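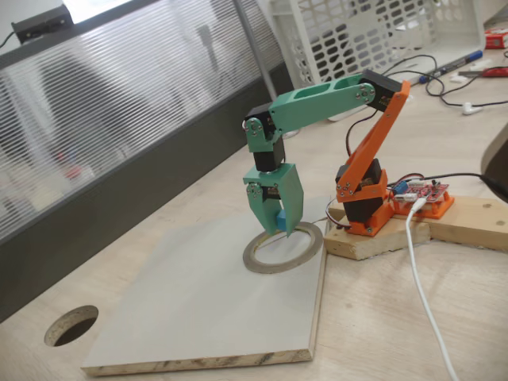

What Is Inside a Desk?
Plekura Materials Library, Sheet 5

A desk that looks like wood on top may not be solid wood all the way through. Many desks are made of particleboard, a flat panel made from small pieces of wood and glue. The outside is covered with a thin sheet that has a wood-grain pattern or a plain color.

To find out what a desk is made of, look at a place where it has been cut. A cable hole is a good place. It is a round opening in the tabletop that lets wires pass down to the floor. The top of the desk may be pale and smooth. The inner wall of the hole can look very different. If it is brown and speckled, you are looking at particleboard with no cover over it.

What the speckles are

Each speckle is a particle of wood. The particles are chips, shavings and sawdust, and most of them come from sawmills, where logs are cut into boards. They lie in all directions, so some show a long side and some show an end. Their colors differ a little as well.

Solid wood has a different structure. A tree grows long, thin fibers that run up the trunk. The lines you see in a plank follow these fibers, and the pattern of lines is called the grain. Particleboard has no grain of its own. Any grain on the surface of a particleboard desk belongs to the cover.

How particleboard is made

The wood is cut into particles and dried in a large heated drum. The particles are then passed through screens to sort them by size. Next, a machine sprays them with glue, also called resin.

The sticky particles are spread out in a thick layer called a mat. In many panels the fine particles go on the outside of the mat and the coarse ones go in the middle. This gives the finished panel a smoother face.

A hot press squeezes the mat. At the Wollska panel mill, the press pushes down with a force of 300 pounds on every square inch. The heat hardens the glue. When the panel has cooled, its edges are trimmed and its faces are sanded flat.

The cover

Bare particleboard is rough and soaks up water. It swells when it gets wet, and it does not go back to its old shape when it dries. A cover keeps spills out. It may be real wood sliced very thin, which is called veneer. It may also be paper with a printed pattern and a hard, clear coating. The two can be difficult to tell apart. One clue is repetition: a printed pattern may show exactly the same knot in two places.

The edges need a cover too. A strip called edge banding is glued around the outside of the desk. The wall of a cable hole is harder to cover, so it is often left bare. Some desks have a plastic ring, called a grommet, that fits inside the hole and hides the cut.

Boards with two kinds of surface

A smaller board placed on a desk can be read in the same way. If the top is smooth and pale but the front edge is tan with dark streaks and rough patches, the top and the edge have not been finished alike. Look at the edge for fibers, layers or speckles. Long fibers suggest solid wood. Thin, even layers suggest plywood. Speckles suggest particleboard. Sometimes the edge is too rough to tell.

Try it yourself

Choose a desk or shelf. Look at the top, and then find a cut edge, a screw hole or a cable hole. Draw what you see in each place. Use a magnifying glass if you have one. Do not push your fingers into a rough hole, as loose particles can give you a splinter.

Words to know

Particleboard: a panel made of pressed wood particles and glue.
Grain: the pattern made by the fibers in wood.
Resin: a glue that hardens, in this case when heated.
Veneer: a very thin slice of real wood.
Grommet: a ring that lines a hole.

Next sheet: How Plywood Is Made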